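Rakumia Pantry Jar, Tall, with Steel Lid

Item 157. In stock. Ships in 3 working days.

The Rakumia jar is our most asked product for people who buy their spices and powders by weight and not in small packets. It is a tall, wide jar of clear glass, and it closes with a steel lid. We have been selling it in our shop on Aston Road before we put it on the website, so many of our customers know it already from the shelf next to the door.

The opening is wide enough for a normal tablespoon and also for most measuring cups. This was important for us when we chose the jar. A narrow neck looks nice, but with turmeric or paprika you lose half of the spoon on the counter. The glass is smooth inside and has no ribs where powder can collect.

What people keep in it

Fine powders are the most common: ground chili, turmeric, mustard powder, cocoa, custard powder. Some customers use the jar for lentils and for small pasta. It is not the right jar for long spaghetti -- please look at the Druveck storage page for this, they make a very good one with a narrow body.

For salt and sugar you can use the same jar, or you can continue with any glass jar you have at home. An old jam jar with kitchen foil folded tightly over the top is enough for a few days, and we do it ourselves when a lid is lost. For longer keeping we recommend a real lid, especially if your kitchen is humid in summer.

On the black tray there is a tall jar with orange powder next to a smaller one with something white and grainy under foil. The color shows very well through the clear glass, and you see at once how much is left.
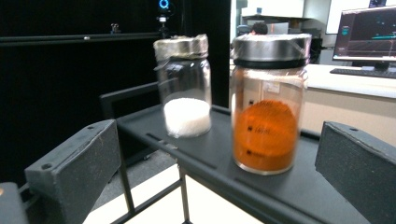
Lid and seal

The lid is made of stainless steel and you press it down, you do not screw it. Push with the flat hand in the middle until it stops. To open, hold the jar with one hand and pull the lid straight up. If it is new it can be a little stiff for the first weeks.

The seal can be taken off for washing. Pull it gently at one place and roll it down. Let it dry completely before you put it back, otherwise the powder near the top will become lumpy. Spare seals are sold separately, item 44, and they fit both the old and the new version of the lid.

Care

Wash the jar before the first use. The glass can go in the dishwasher, on the upper or lower rack. The lid should be washed by hand with a soft sponge. Steel wool will scratch the finish and we cannot exchange a lid for this reason.

Colored spices leave a thin layer of dust on the inside of the glass. A dry brush removes it better than water. If the jar still smells after washing, fill it with warm water and one spoon of baking soda and leave it overnight.

Please do not put the jar in the freezer or on a hot stove, and do not pour boiling water in it.

Labels

The jar comes without a paper label. If you want one, the Khamphan labels are white, removable, and there are 14 on one sheet. Write with a pencil or a waterproof pen. Stick the label high on the jar, near the shoulder, so your fingers do not rub it when you lift the jar.

Returns

Unused jars can be sent back in the original box. If the glass arrives broken, write to us with your order number and we send a new one -- you do not need to return the pieces. Orders that come in on Saturday are packed on the next working day.

Goes well with: Khamphan label sheet, spare seal (item 44), Druveck tall storage jar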